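开放日演示讲稿备注(双臂工作站,仿真部分)
讲者:Ga-eun Song
场地:Urnetby 二楼演示间
2022年9月6日

开场前

投影先切到封面页,仿真窗口最小化放在第二块屏上。麦克风别在左边领口,右边会碰到工牌。等后排坐下再讲,门口签到的人会陆续进来,不用停下来等他们。

第一页 介绍

大家好,我是 Ga-eun Song,在 Wolutau 做双臂控制,今天由我带大家看仿真这一段。楼下的实机演示由 Motaung 的同事负责,看完我这边可以直接下去,楼梯在出门右手边。

我们这个项目叫 Hostis,内容是让两条机械臂配合搬运板状的东西。板件比较麻烦,面大、边窄,一只手夹住一边,另一边就会晃。两只手一起夹,力和时间都要对上。今天讲的就是这件事。

(这里不要展开讲公司历史,上次二月那场讲了太久,后面提问时间不够。)

第二页 为什么先做仿真

很多来参观的人会问,实机就在楼下,为什么还要在电脑里做一遍。我一般这样回答:实机一天能跑的次数有限,夹坏了要换指垫,板子掉了要重新摆位。仿真里可以连续跑,夜里也跑。这次开放日之前,我们在仿真里跑了 1712 次板件夹取,每一次都留了记录。

记录里有每个关节的角度、夹爪的开合、板件的位置,还有机器人视角的画面。哪一次没有夹稳,可以调出来从头看。

仿真也有做得不好的地方。接触部分的计算和真实的橡胶指垫有差别,摩擦系数是估的,板件在仿真里也不会弯。所以仿真里能过的动作,到实机上还要再调。这一点请直接告诉听众,不要回避。

第三页 场景设置

讲这一页时把仿真窗口拖到主屏。先说明视角:画面是从机器人自己的位置往前看的,所以手在下面,东西在正前方。第一次看的人容易把左右弄反,提醒一句,画面左边就是机器人的左手。

场景做得很简单。地面是灰色带白线的网格,背景是一片浅灰,没有放墙和家具。我们早期版本放过货架和箱子,渲染慢了不少,对调夹爪没有帮助,后来都删掉了。地面网格留着,看透视和距离方便,调相机角度时也用得上。

板件用的是深色,和浅灰的台面分得开。表面没有标记,也没有把手。有标记的话,视觉程序会去认标记,换一块板就不行了,我们希望它认的是边。

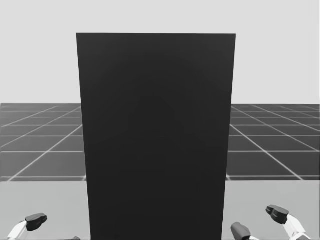 夹爪的手指是深色的,连着白色的连杆,左右两边同一种设计。这样备件可以通用,程序里也只要维护一套模型。讲到这里可以拿出讲台上的那只指垫样品,让第一排传着看,传完记得收回来。

第四页 动作分解

这一页不要念屏幕上的字,按下面的顺序口述。

先是靠近。两只手张开,从两侧接近板件,停在离边有一点距离的位置。这个距离可以设,太近了视觉稍有偏差就会撞上,太远了后面合拢的时间会变长。

然后是对齐。左右两边的高度要一致,手指的方向要和板边对上。程序在这里会等,两边都报到位了才往下走。只有一边到位,另一边超时,整个动作就退回去重来。

再然后是合拢。两边同时开始,以力为准,不以位置为准。左手先碰到,左手就减速,等右手。早期版本没有这个等待,板件会被推歪。

最后是抬起。抬起的前半段很慢,这段时间用来检查板件有没有滑。滑了就放下,没滑再加速。

如果听众里有做控制的,会问两臂之间怎么同步。简单回答:共用一个时钟,主从关系不固定,哪边先接触,哪边就当参考。再细的内容请他们演示后来找我,这里不展开。

第五页 现场演示

先点“重置”,等画面稳定,再点“开始”。一共演示 3 次,参数各不相同:

默认参数,正常速度。
降低摩擦系数,让大家看滑动检测怎么起作用。
把板件向一侧偏移,看对齐阶段怎么调整。

做第二项之前要先讲清楚,板件有可能会被放下,这是程序的正常反应。上次没有提前讲,有位参观的老师以为出了故障。

如果画面卡住,不要反复点“开始”,关掉窗口重新打开,参数会自动读回来。重新打开的时候可以讲第六页的内容,不要让大家干等。实在不行就放录像,录像在桌面的“备用”文件夹里。

第六页 从仿真到实机

楼下那套设备和这里用的是同一份控制程序,换的是底层接口和几个参数。夹持力实机上调得比仿真里小,合拢速度也慢一些。实机旁边有围栏,参观时请站在黄线外面,带小朋友的请牵好。

实机能演示的板件种类比仿真少,目前只开放一种尺寸。有人会问能不能夹玻璃,回答是还没有做,暂时没有计划表。

有人会问成功率。今天不给总的数字,各组参数的条件不一样,放在一起没有意义。想看分组结果的,请在签到表上留邮箱,我们整理好之后发过去。

第七页 提问

留 9 分钟。问题先复述一遍再回答,后排听不到提问人的声音。

可能会问到的几个问题,先备在这里:

问价格:我们不卖整机,合作方式请找 Motaung 的同事谈。
问能不能自己试:可以,仿真工作站在门口左侧,每组限两人,排队取号,今天的号一共 99 个,发完为止。
问源代码:控制部分不公开,场景文件可以提供给学校使用,需要填申请表。
问实习:明年二月开始收简历,岗位说明到时候挂在网站上。

结束时

请大家把耳机放回椅子上,水杯带走。下一场开始前要把仿真重置到默认参数,摩擦系数尤其要检查一遍。指垫样品收进讲台抽屉,激光笔关掉电源。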